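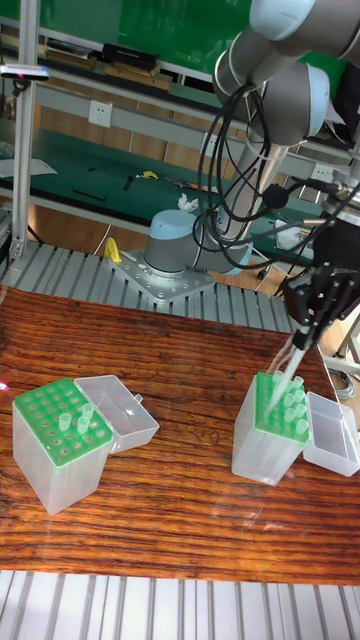
CHAPTER 6

Pipette Tips, Racks, and Boxes

After studying this chapter, you should be able to:
Identify the parts of a tip box and state the purpose of each.
Lay out a bench for the transfer of tips between boxes.
Refill a partly used rack without touching the ends of the tips.
Record the contents of a box on a stock card.

Introduction

The disposable tip is the part of the pipette that meets the sample. It is used once and thrown away, and a teaching laboratory may go through 961 of them in a busy month such as July. Students tend to give the tip little thought. Many spoiled results, however, can be traced to a tip that was handled badly before the work began.

This chapter deals with the storage and movement of clean tips. The drawing up and release of liquid were treated in Chapter 5 and will not be repeated. Students who have completed the Lekis introductory course may pass directly to Section 6.3, but should first read the safety notes at the end of Section 6.2.

6.1 The Tip Box

A common tip box has a deep base, a perforated rack that rests on top of the base, and a hinged lid. The tips hang through the holes with their wide ends upward. The narrow ends remain inside the base, where they are protected from dust and from the hand. In many boxes the walls are frosted, so that the shapes of long tips can be made out without removing the rack.

The lid is held shut by a small latch tab. When the box is in use, the lid is folded fully back and allowed to rest on the bench. A lid left half open may fall forward and knock tips out of line.

Racks are often colored to show the tip size they accept. Colors are not the same from one supplier to the next. The printed size on the package must always be read before tips are placed in a rack.

6.2 Arranging the Bench

Two boxes are needed for a transfer: a source box, from which tips are taken, and a receiving box, into which they are placed. Both should stand open on a clear, level surface, with enough space between them for the lids to lie flat. The lids should point away from the path of travel. A tip is lifted straight up until its narrow end is well clear of the rack, carried across, and lowered over the chosen hole.

Holes are filled by rows, beginning at the side farthest from the worker. This order keeps the hand from passing over tips already in place. Where a box has been partly used, the empty holes should be gathered at one side before any new tips are added.

Safety notes. Used tips are never returned to a rack. A tip that has fallen on the bench is treated as used. Gloves are changed whenever the worker leaves the bench and comes back to it.

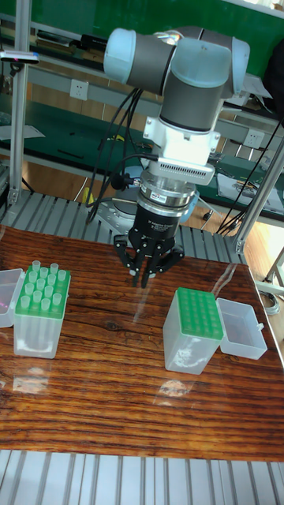 6.3 Counting and Recording

A stock card is kept for each size of tip. At the Hivora teaching laboratories, whose practice is followed in this book, cards are checked every Monday before the first class. A new package of 500 tips is opened when only 2 full boxes of that size remain on the shelf.

Partly filled boxes are entered by the number of tips present. The worker counts the complete rows first, then the single tips left over, and writes the total on the card. Sample cards from the Grollura and Núñez workbooks are reproduced in Appendix B.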